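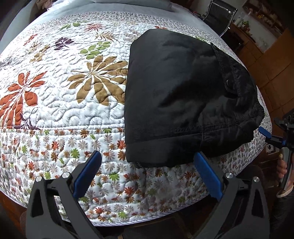

I bought the Drindata salt meter in December after my doctor had a word about my blood pressure. You dip the probe in your soup, wait a bit, and it gives you milligrams of sodium per 100 mL. My usual tinned tomato came up as 234, so a big bowl of it was more than I'd bargained for!

The screen is a good size and the colour is easy on the eyes. Cleaning it is a pain, though -- there's a groove near the tip that loves to hold onto lentils.
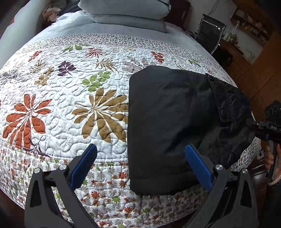
Thick stews confuse it too, and I had to water mine down to get a number at all. For $59 I can live with that. My sister's Moklow cost more and chews through batteries. Four stars from me.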